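Mabaso notebook, Pritodville room, July

Cushion task, sofa set. Picked up at 2:30 after the network came back. Same policy as this morning, the one trained on the 2,974 Rimov demos, no new fine-tuning. Question for today is still whether the head view alone is enough to set the pre-grasp, or whether we need the wrist views too.

Start pose is left hand over the front edge of the seat, right hand over the carpet, the two facing. Blue cushion at the armrest end. We change the side table between blocks so the policy can't use it as a landmark.

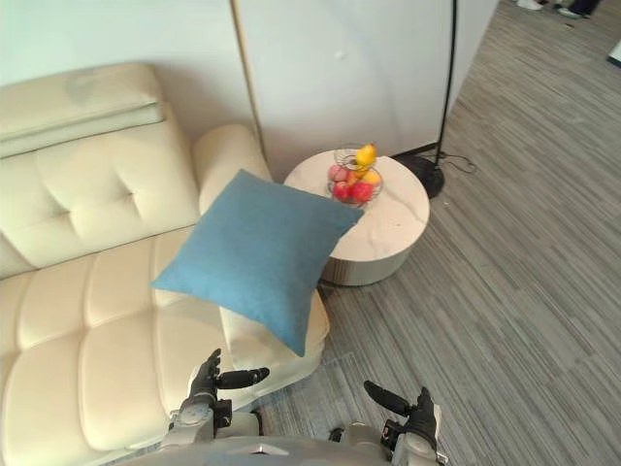
Ran 30 trials with head view only, then 30 with wrist views added. Head only is fine when the cushion is propped on a corner. When it lies flat on the armrest the left hand comes in too high and closes on leather. Cream on cream gives the depth very little to work with, and I think the seams are pulling the estimate toward the seat.

Tried the Itier depth filter at 90 and left it there. Less jitter in the wrist target, no change in the height error.

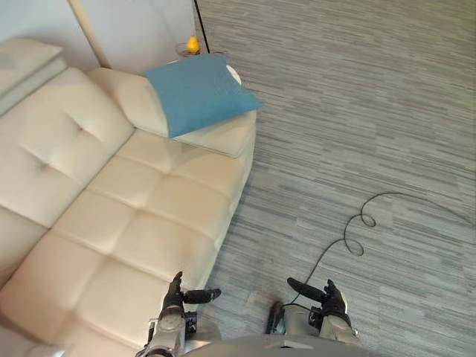 Cushion on the armrest, duck on the side table, hands at front of seat.

Table contents made no difference that I could see in the logs. Cable on the carpet needs taping before the base moves again - I stopped two trials by hand over it.

To do: rerun the flat cases with the height offset off. Save the right wrist logs separately, they got overwritten again. Check whether the Rimov set has any flat starts at all.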